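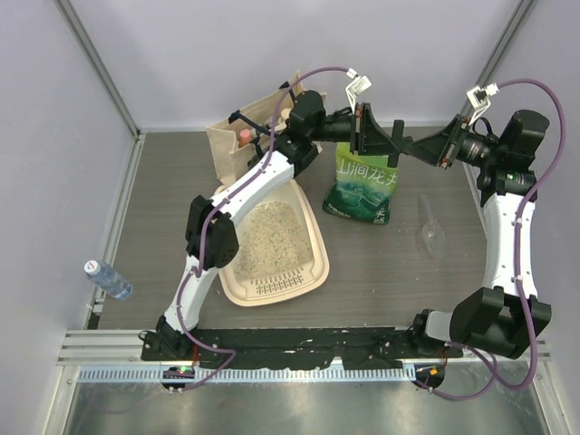
Submitting a Script to the Coker New Play Workshop

The Coker reads new full-length plays once a year. Submissions for the June workshop close on 8 January 2023. Scripts go through the online form only.

1. Format the script. Use 12-point type, number every page and put the title in the header. Keep your name off all pages - readers score the scripts blind.

2. Add a cast page. List each role with age range and doubling. The Ivham studio stage holds a maximum of 14 performers.

3. Write the synopsis. The limit is 715 words. Include the ending.

4. Save the script as a single PDF. Name it with the title and draft number, for example Stinville_draft3.

5. Create an account on the form page and select "Full-length." One-acts belong under the Entili reading series and use a separate form.

6. Upload the script and synopsis, then check the preview. Song lyrics and stage directions set in columns often shift during upload. If they do, reset them as plain paragraphs and upload again.

7. Submit. A confirmation number arrives by email. Keep it, as you will need it to withdraw or replace a draft.

Replacement drafts are accepted until the deadline.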